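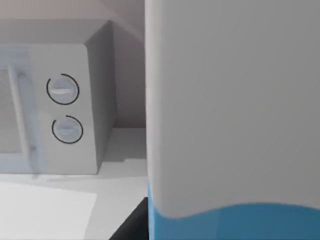
Section 4. Setting up your Lurach watch list in Stirkia

Last updated 2019-07-26

OK, so you've installed Stirkia and made an account (if you haven't, go back to Section 2 and come find me when you're done). Now for the fun part, which is telling the app where you are in Lurach so it can stop spoiling weddings for you. I've been watching this soap since the ferry crash and I've set up the tracker for pretty much everyone in my family, so I've hit most of the snags already.

Lurach has 1,255 episodes in the catalog as I write this, and you do not have to tick them off one at a time! Please don't. My aunt did.

Before you start

Have your Wumbei login handy. Wumbei is where the episodes stream, and Stirkia reads your viewing history from there. If you watch on regular broadcast TV and don't have Wumbei at all, you can still use everything in this section, just skip steps 3 and 4.

Adding the show

1. Open Stirkia and tap Find a Show.

2. Type Lurach and pick the result marked Serial. There's a second result marked Specials, which is the holiday episodes and the one-hour reunion thing. Leave it alone for now.

3. Tap Link a Service, choose Wumbei, and sign in.

4. Wait for the sync bar to fill. Mine took long enough that I went and folded towels. You can leave the screen but don't force the app closed.

5. Tap Add to My Shows. Lurach will turn up on your home page with a gray progress ring.

Note: If the ring says Complete the moment you add it, congratulations, Wumbei thinks you've seen the whole thing. This happens on shared accounts where somebody let autoplay run all weekend. Go to Show Settings, tap Clear Synced History, and set your place by hand as in the next part.

Telling it where you are

6. On the Lurach page, tap Set My Place.

7. Scroll to the last episode you remember watching properly. Search works too, and it searches plot summaries as well as titles, so typing "christening" or "bakery fire" gets you there faster than any number will.

8. Tap the episode, then tap Mark All Earlier as Watched.

Caution: Searching the plot summaries means reading plot summaries. Turn on Blur Unwatched first (it's under Show Settings, third switch down). I found out who pushed Dorrie's stepfather off the pier this way, a full season early, and I'm still sore about it.

If you're brand new and you just want to know where to jump in, I'd say episode 311. The show gets a new writing team right there, the Harbor House burns down, and half the old cast drives off in one van. Everything you need from before that gets yelled out loud at the funeral anyway. Purists will tell you to start from the pilot – and the pilot is lovely, with that long shot of the fog – but the second season is mostly a zoning dispute.

Choosing whose story to follow

So this is the feature I bug everyone about. Stirkia lets you follow a family instead of the whole show, and it'll build a queue of only the episodes where that family's plot really moves.

9. From the Lurach page, tap Storylines.

10. Pick up to four families. The big ones are at the top, and the smaller households are under More.

11. Choose Essential or Everything. Essential skips scenes where your people are just standing in the pub reacting to somebody else's secret. I use Essential for catching up and Everything once I'm current.

12. Tap Build Queue. It holds up to 40 episodes at a time and refills as you finish them.

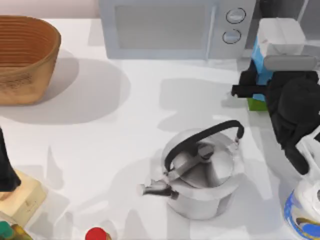 A few families overlap so heavily that following one without the other gets confusing. The two feuding sisters are the obvious case. Their big fight plays out over several weeks and each of them tells a different version of it, so if you only follow one you'll come away with very firm opinions and half the facts (which, to be fair, is how most of my group chat operates). Add both and save yourself the rewinding.

Note: Characters who marry in don't automatically move to the new family's queue. If your favorite got married and seems to have vanished, look them up under Characters and tap Follow This Person. Same goes for anybody with a secret twin. The twin is listed separately.

Adding Herkitlow

Herkitlow is the spinoff, the one set at the hospital up the coast. You can watch Lurach without it and be perfectly fine, except for the crossover weeks, when characters leave one show in an ambulance and wake up in the other.

13. Tap Find a Show, search for Herkitlow, and add it the same way you added Lurach.

14. Open either show's page and tap Link Related Shows.

15. Turn on Interleave Crossovers. Your queue will now slot the Herkitlow episodes in where they belong.

16. Leave Interleave All switched off unless you really want both shows in full.

Caution: Linking the shows resets the order of your current queue. Your watched marks are safe, but if you've dragged episodes around by hand that's gone, and there's no undo button. Do this part before you start fiddling with the order. I've asked the Stirkia people for an undo and they say it's on the list for August.

Turning down the alerts

Out of the box the app pings you for every new episode, every casting announcement and every trailer. Casting alerts are the worst for spoilers, because "so-and-so signs on for another year" sort of takes the air out of a cliffhanger where so-and-so is trapped in a mine.

17. Go to Settings, then Alerts.

18. Switch off Casting and Trailers.

19. Leave New Episodes on, and set Delay to whatever suits you. Mine's set for after supper.

20. If you share a tablet, turn on Hide Text on Lock Screen.

If something looks wrong

Queue is empty: you've probably picked a family that left the show before your current place. Go back to Storylines and check the years beside their name.

Episodes show up twice: this is the omnibus edition being counted alongside the weekday ones. Under Show Settings, turn off Include Omnibus.

Sync stops partway: sign out of Wumbei inside Stirkia, sign back in, and run it again. It picks up where it quit. If it sticks at the same spot a second time, set your place by hand using steps 6 through 8 and try the sync again another day.

Shared queues and watch parties are in Section 5. You'll need the other person's Stirkia username before you start that one, so text them now.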